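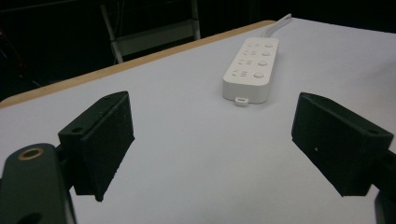

The Lasemside Reading Society has occupied its present rooms in Jemholm since 1810 and has always provided its readers with tables, chairs, light and quiet. Electricity at the table is a more recent provision, and it is with this that the following statement is concerned.

Readers will be aware that the East Room was closed during the autumn so that the floor could be lifted. When it reopened, the old desks had gone to the saleroom of Van Wijk, on the quay, and a white table with a wooden edge had been put in. The desks had each had a brass lamp fixed to them. The table had no lamp, and the only socket in the East Room was on the wall behind the atlases. A white power strip was therefore bought and laid on the table, and its cable was taken over the far edge and down to the wall. The strip had places for four plugs, with a round button beside each.

The Society did not consider at the time that any rule was required.

The East Room is used in winter by very few readers. On most mornings there were two. Mr Frans Koster, formerly of the harbour office, had held a ticket for longer than the present secretary had been alive, and came to read the tide registers. Mr Josphat Rugemalira had held a ticket since June. He taught surveying at the technical school, had taken a year away from it, and came to copy out the letters of his late father, of which he had a suitcase full.

Mr Koster brought a reading lamp from home. Mr Rugemalira brought a computer, a small scanner and a Maveo, a foot warmer of the flat kind, sold by the chemist in Mill Street. In this way all the places on the strip were taken, and for several weeks the arrangement gave satisfaction.

The first entry in the complaints book is in Mr Koster's hand. It states that on arriving he had found the strip moved towards the window, so that the lead of his lamp would not reach the page. The second entry, directly beneath, is in Mr Rugemalira's hand. It states that the strip had been moved towards the window because on the previous day it had been moved towards the door.

The Society's practice is to reply to every entry. The reply to both was that the strip should be kept in the middle of the table, and the secretary went up before opening and placed it there herself, with its end towards the readers and the cable running away to the back.

The third entry asked which was the middle.

It should be said that neither reader raised his voice at any point. They wished each other good morning. Mr Koster held the door when Mr Rugemalira came up the stairs with the suitcase, and Mr Rugemalira, who was the taller, brought down the upper registers when they were wanted. The disagreement was conducted wholly in writing, and by means of the strip. Each found it where the other had left it and put it back where he believed it belonged, and by the second week of this the table had a faint line on it, which the secretary removed with a cloth.

There followed an entry about the buttons. Mr Koster had pressed one on leaving, as he had turned off every lamp in the harbour office each evening of his working life. It was the wrong one. The scanner had been in the middle of a letter. Mr Rugemalira wrote four lines on the subject, which were temperate, and a fifth, which he afterwards crossed out so thoroughly that the page beneath was marked.

The secretary then proposed that the strip should be fixed. It had been made with this in mind. There was a tab at each end, low down, with a hole for a screw, and a man could be had to do it in a quarter of an hour. She wrote to both readers asking them to agree on a position and to let her know it by the end of the month. 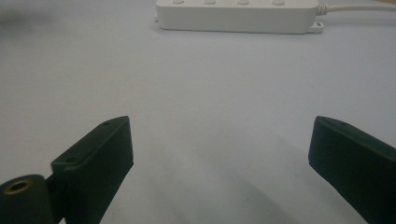
The strip on the table in the East Room, before any decision had been reached about the screws.

Mr Koster replied by return of post. He suggested that the strip be laid crosswise, with its long side to the readers, so that no one should be nearer to the first socket than was proper. He enclosed a drawing, to scale, with the wooden edge shown in brown pencil.

Mr Rugemalira did not reply. It was noticed downstairs that he had not come in that week, nor in the week after. His chair was in its place and his shelf in the lobby was as he had left it, with the foot warmer on it and its lead wound round.

The Society does not enquire into the absence of readers. It has never done so, and there are sound reasons for the practice. Mr Koster, however, enquired. He came to the desk on a Thursday and asked whether the gentleman had given up his ticket. He was told that the gentleman had not. He asked whether the gentleman was unwell. He was told that this was not known. He then went upstairs, and according to the day sheet he remained in the East Room until closing, although he had asked for no register.

He asked again the next morning, and the morning after that. On the third occasion he enquired whether a letter could be forwarded, and was told that it could, provided it carried a stamp.

The letter is now among the Society's papers by permission of both parties. It reads in full:

"Dear Mr Rugemalira, I am informed that the screws will be put in on Monday week. I have asked for a delay. The strip cannot be fixed without your view of it, as you have three plugs and I have one. I have tried it in your position by the window and the lamp does reach, if the register is turned a little. I should have tried this before. It is cold up here in the mornings. Yours truly, F. Koster."

The answer came after some days, from an address in the north, where Mr Rugemalira had gone to sit with his mother. She had been taken ill and was mending. She had asked him to read the letters aloud to her, and he had found that there were a good many words he had copied wrongly, as his father's hand was poor and his mother alone could make it out. He expected to be back in the new year. He had no view on the screws. He asked that Mr Koster should make use of the foot warmer, which was the left-hand switch on the lead, and should on no account leave it on high.

Mr Koster brought this letter to the desk and read part of it to the secretary. He then asked to borrow the key of the lobby shelf.

The rules allow the rooms to be opened on a Sunday on application. No application had been made in living memory, and the secretary had to look for the form. It was signed by Mr Koster, and on Sun 2 January the East Room was open from ten. The day sheet shows two names. Mr Rugemalira had brought the suitcase. He had also brought a notebook in which his mother had written down, in capitals, every word that he had mistaken, and the work that day was to go through the copies and put them right.

Mr Koster read out from the notebook and Mr Rugemalira made the corrections. At some time before noon they came to a passage which neither the notebook nor the copy made clear. It concerned a boat, and a delay, and the state of the water at a certain landing on a certain night. Mr Koster asked to see the original. He held it under the lamp for a considerable time and then said that the word was "neaps", that it meant the small tides, and that the writer's father, or whoever had taught him the word, must have known something about boats.

Mr Rugemalira said that it was the first he had heard of it. He asked whether there were any more.

There were eleven more. They are listed at the back of the notebook in a clerk's upright hand, each with its meaning, and against one of them there is a small sketch of a mooring post.

The secretary had gone up at one o'clock to say that the room must be shut at two. She reports that the lamp, the computer, the scanner and the foot warmer were all plugged in, that the strip was rather nearer the door than the window, and that the suitcase was standing open on top of the atlases, where no article of luggage is permitted. She did not mention the suitcase. The room was shut at twenty past three.

The Society has since considered the matter of the strip and makes the following provision. The strip in the East Room will not be screwed to the table. It may be moved by any reader with the agreement of the other readers present. Buttons are to be pressed only by the person whose plug is beside them. Foot warmers are to be kept on the low setting.

The complaints book has been returned to the desk. Its latest entry is jointly signed and concerns the draught from the east window, which both readers describe as considerable, and on which a reply is being prepared.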